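Looking After Game Tables in a Shared Break Room

by Sinan Işık

Game tables in break rooms wear out from neglect more often than from play. Grit, skin oil, dried drink residue and objects left on the playing surface cause most of the damage. The routine below takes less than half an hour a week for two tables and needs no special tools.

Supplies

Two microfiber cloths, one kept dry. A vacuum with a soft brush head. Isopropyl alcohol, 70 percent. Silicone lubricant made for foosball rods (I use the Ronska bottle with the needle tip; any pure silicone product will do). A wooden toothpick or a short length of stiff wire. A level at least 24 inches long.

Do not use furniture polish on any playing surface. It leaves a film that slows the puck or ball and collects dust.

Foosball table

1. Vacuum the field first, with the rods turned so the figures are horizontal. Work the brush into the corners and along the side walls.

2. Wipe the field with a cloth lightly dampened with water. Dry at once. Standing water lifts printed lines.

3. Push each rod fully in, wipe the exposed length with a dry cloth, then pull it out and wipe the other end. Old lubricant shows as a gray smear. Keep wiping until the cloth stays clean.

4. Apply one drop of silicone to the rod next to each bearing, on the outside of the cabinet. Slide and spin the rod ten times. Wipe off the excess. Oil that reaches the field makes the ball skid.

5. Check the handles. A loose rubber or plastic grip can be pulled off, cleaned inside with alcohol, and pushed back on while the alcohol is still wet. Leave it overnight.

6. Check level along the length and across the width. Adjust at the leg levelers. On carpet the feet settle, so repeat the check after two weeks.

Air hockey table

Clear the surface before anything else. Paddles and boxed games tend to land on it between matches, and a grain of sand under a cardboard corner is enough to scratch the coating.
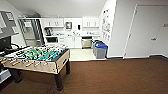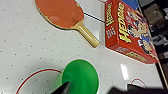
The foosball table near the kitchenette (first photo) and the air hockey surface with a paddle and a KABOOM box on it (second photo).

1. Run the blower for two minutes with the surface bare. This pushes loose dust up out of the holes.

2. With the blower still on, vacuum the surface in straight passes.

3. Turn the blower off. Wipe with alcohol on a cloth - damp, never dripping. Liquid that goes down the holes ends up in the plenum.

4. Turn the blower on again and pass the back of your hand slowly over the rows. Dead holes can be cleared with the toothpick. Turn it gently and do not force it, or the hole will widen and the puck will drift there.

5. Clean the intake filter, if the table has one. On most tables it is underneath, at the blower.

Table tennis paddles

Wipe the rubber with a barely damp sponge, from handle to tip, and let it dry in the open air. Faded or shiny patches mean that the rubber has lost grip in those places; cleaning will not bring it back. Replacement sheets cost less than a decent new paddle and go on with water-based glue. Store paddles flat in a drawer or a case, away from sunlight.

Boxed games

Cardboard boxes last longest on a shelf, lying flat, with the heaviest at the bottom. A wide rubber band keeps a lid on but cuts into the edges within a year. Cotton tape is better. Split corners can be repaired from the inside with linen bookbinding tape.

Drinks and the kitchenette

If the tables share a room with a coffee counter, give people somewhere to put a cup. A narrow shelf at elbow height on the nearest wall is enough. Sugar residue on a rod is the most common cause of a sticking bearing, and silicone on top of it makes it worse. Remove it with warm water first, then alcohol, then lubricate.

Intervals

Surfaces: weekly. Rods: monthly. Level, bolts and blower filter: every three months - I do mine in March, then count forward from there.

Last revised 4/20/19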